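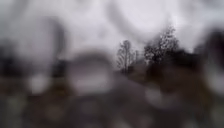

Bare trees under an overcast sky, from the outdoor trial imagery.

Equipment Planning Officer, Outdoor Robotics
Plerenside Parks and Pathways Authority
Fixed term, full time, based at the Flurnden depot

The Plerenside Parks and Pathways Authority invites applications for the position of Equipment Planning Officer. The successful applicant will prepare the Authority's equipment plan for mobile ground robots and will manage the purchasing that follows from it. The position reports to the Manager, Fleet and Equipment, and is offered for a term of 2 years, with the possibility of extension subject to funding.

Background

The Authority looks after shared paths, reserves and planted verges in Flurnden, Plerenside and the Jirkton district. In the past year it has run a path inspection trial, known internally as the Younis trial, in which a ground robot travels set routes and records imagery for the maintenance program. The trial has been carried out with leased equipment. The lease ends in June, and the Authority must decide before then whether to purchase, to lease again on different terms, or to obtain inspection as a contracted service.

Image quality is a central matter in that decision. Much of the imagery collected in the colder months has soft or smeared ground areas in which path edges and surface defects cannot be assessed, even where twigs and branches further off are recorded clearly. The Officer will be expected to work out with the inspection team what level of detail the maintenance program needs, and to write that into the specification in terms a supplier can be held to. The specification should deal separately with the camera, its housing, its mounting and the upkeep of each, as the present lease treats them as a single item and this has made faults difficult to assign.

Duties

The Officer will:

- prepare a costed equipment plan covering purchase, lease and contracted service, including batteries, chargers, spare cameras, lens covers, storage and transport between depots
- draft the technical specification and tender documents, and take part in the assessment of tenders
- review the imagery held from the Younis trial and report on how much of it is usable for inspection, by route and by month
- arrange supplier demonstrations on Authority paths, in the conditions in which the equipment will be used, including dull light and wet weather
- maintain the equipment register and the replacement schedule
- prepare the annual budget submission for robotic and automated equipment, with supporting notes for the finance branch
- advise depot staff on acceptance testing when new equipment is delivered, and keep the test records
- attend field sessions at Jirkton and Flurnden as required, in all seasons.

The trial covers 9 routes at present. The draft program for next year provides for 37, and the plan must show the cost of reaching that figure in stages. Applicants should note that no decision has been made on the number of machines. The Officer will be asked to model the effect of travel distance, charging time and repair time on that number, and to state clearly which of the inputs are measured and which are estimates.

Essential requirements

Applicants must be able to show:

- experience in planning or purchasing technical equipment for a public body, a utility, a university or a similar organization
- sound knowledge of whole-of-life costing and of the difference between capital and operating budgets
- the ability to write clear specifications and to explain technical limits to readers who are not technical
- good working knowledge of spreadsheets and records systems
- a current driver's licence.

Desirable

- experience with mobile robots, survey equipment, inspection cameras or other field instruments
- familiarity with lease agreements, service contracts and warranty claims
- experience in judging image quality for a working purpose, for example road, pipe or vegetation inspection
- a qualification in engineering, asset management, business or a related field. Equivalent experience will be considered.

Applicants are not required to have programming skills. Route software and data storage are managed by the information services branch, and the Officer will consult that branch on matters of compatibility and licence cost.

Conditions of employment

Ordinary hours are worked across 5 days, with a start time between 7:30 am and 9:00 am by agreement. Field sessions may begin earlier. The Officer will have a desk at the Flurnden depot and may work from home for part of the week once the initial training period is complete. Protective clothing and boots are supplied. A pool vehicle is available for travel to Jirkton and Plerenside.

Salary is set under the Authority's technical and professional scale, at a step determined by qualifications and experience. The Authority meets the cost of approved training. Annual leave, personal leave and parental leave are provided under the staff agreement, a copy of which will be sent with the position description on request.

How to apply

Applications must include:

- a covering letter of no more than 2 pages
- a current resume
- a short statement on an equipment purchase or lease in which the applicant had a direct part, setting out the options considered, the recommendation made and any cost that was not foreseen
- contact details for 2 referees, one of whom should be a recent supervisor.

Applications should be marked "Equipment Planning Officer - Flurnden" and lodged through the careers page of the Authority's website, or delivered to the front counter of the Flurnden depot. They close at 5:00 pm on the last business day of February. Late applications will be accepted only where the applicant has made an arrangement with the recruitment office before the closing time.

Applicants selected for interview will be sent a small set of trial images and a sample supplier quotation in advance. They will be asked to comment on both at the interview. The exercise is marked out of 100 and will be considered together with the interview and referee reports. Interviews will be held in March at the Flurnden depot, and applicants who live outside the district may ask to attend by video.

The Authority is an equal opportunity employer and encourages applications from people of all backgrounds. Applicants who need an adjustment at any stage of the process, including large-print or screen-reader versions of the interview material, are asked to tell the recruitment office when they apply.

Suppliers and their agents should not contact the Fleet and Equipment branch about this advertisement. An invitation to tender will be published separately, after the equipment plan has been adopted.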